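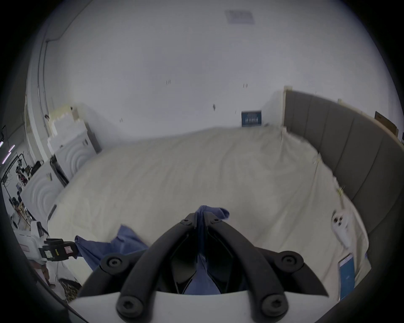
Corner pinch on the blue cloth, view from the tool camera.

Stomeck hand-held gripper pair – build notes and open problems

Last updated: 30 November 2019

pinchpoint
The second unit is assembled, so this gets its own thread. Short summary for those who skipped the parts list. Stomeck is a pair of hand-held two-finger grippers. The operator squeezes, the jaw closes through a linkage, an encoder logs the opening, and a wide-angle camera on the tool logs everything else. No arm yet. The arm comes after the jaw works on fabric, and at the moment it works on fabric most of the time.

Jaw opening is 54 mm at the pads. Encoder is the small Riltico magnetic one. Joint screws are socket head, from Raltton, black. The base plate is white and sits low in the camera view, which gives me a fixed edge to check the camera mount against between sessions.

Test surface is a bed. I tried a table first and moved on. On a hard top the pads bottom out before they close and you end up measuring the table. On a mattress the surface gives and the pads can get under the cloth.

Open problems: backlash at the outer joints, pad wear, and time sync between the two units.

torquewrench_b
What is the backlash at the pad tips, measured? "Backlash" with no number could be anything.

pinchpoint
2 mm with the jaw half open, less when closed. Dial indicator on the left pad, base plate clamped.

torquewrench_b
That is a lot for a linkage this short. I assume plain holes and threaded screws as pivots. Threads make poor bearing surfaces. Use shoulder screws, or bush the holes.

ohmsweethome
Disagree that it matters here. Under load the linkage takes up its slack in one direction, and a pinch is always under load. The encoder reads a bit wide when the jaw is free and correctly when it is holding something. For cloth I would leave it alone and fix the sync.

torquewrench_b
It reads correctly if the load is always in the same direction. Drag a towel sideways and it isn't.

pinchpoint
Both fair. Sideways drag is most of what I do. Bushings are ordered. Two-handed work is the more interesting case anyway: 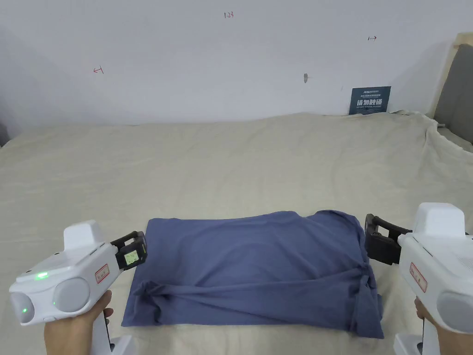
Left and right units on the upper corners of a folded T-shirt.

With two units the error shows up as a disagreement in shirt width. The distance between the tools comes from tracking, the width is known from a ruler, and the difference wanders as I pull. Part of that is stretch in the fabric. I have not separated the two.

greasenipple
Do it with something that does not stretch. A strip of packing strap, both units, same motion. Whatever is left over is your tools.

pinchpoint
Good idea, will do.

flatpack_fred
I built a similar pair in September and gave up on thin pads. They pick up a single layer well, but a bunched towel twists out of them when you lift. I went to wide pads with a soft facing. It cost me the single-layer pick and I have not missed it.

pinchpoint
I would miss it. Picking one layer off a folded stack is the reason for narrow pads. For thick cloth I gather the fabric into a neck and pinch the neck. The force per area is higher and the twist has less to work on.

ohmsweethome
The neck also hides the pads from the camera. You lose sight of the contact at the moment you want it.

pinchpoint
Correct. I take the opening from the encoder for those stretches.
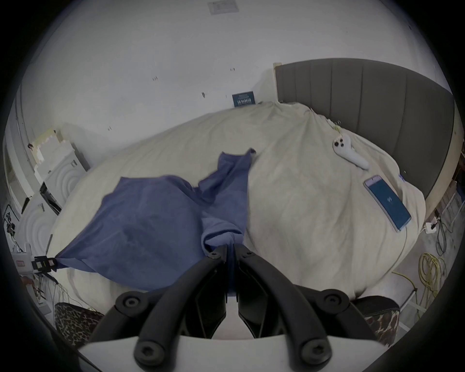
What frame rate do you need to line up the camera with the jaw encoder?

30 frames per second is enough if both streams are stamped by the same clock. The encoder runs faster, so interpolate it to the frame times. If the clocks are separate, no frame rate will save you, and you need a shared event at the start and end of each take.

torquewrench_b
For the shared event, snap the jaw shut twice, hard. You get a spike in the encoder and a clear frame in the video.

ohmsweethome
Geagea logger boards have a trigger input that does this in hardware. One wire between the units.

pinchpoint
One wire between the units is one wire more than I want when I cross my hands over a shirt. Double snap it is. I tried it and the offset is stable over a take, with slow drift over a longer session.

Procedure as it stands, for anyone building a pair:

1. Tighten the joint screws until the arms just stop moving freely, then back off a quarter turn. Thread locker on all of them.

2. Zero the encoder with the pads touching and nothing between them. Repeat after every pad change.

3. Double snap, both units at once, in view of both cameras. Then pick the first corner and hold it still for a moment before reaching for the second.
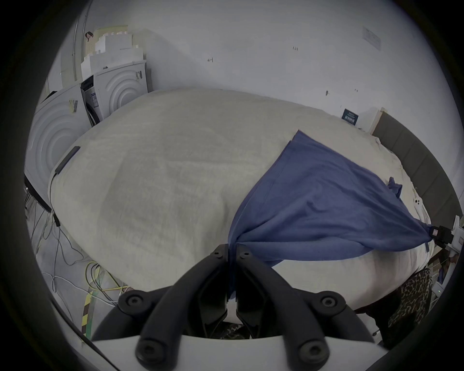 4. Release both corners fully before the closing snap. Cloth left in one jaw changes the closed reading and throws off the sync.

5. Check the zero again at the end. If it has moved by more than 4 counts, drop the take.

flatpack_fred
Step 5 seems strict. I would log the shift and correct for it.

pinchpoint
You can if it moved smoothly. When mine moves it is a screw backing out, and that happens in jumps.

torquewrench_b
Which the bushings will also help with. Post the numbers when they are in.

greasenipple
And the strap test, please. Same units, before and after the bushings.

pinchpoint
Strap test first, then. The bushings are not here yet.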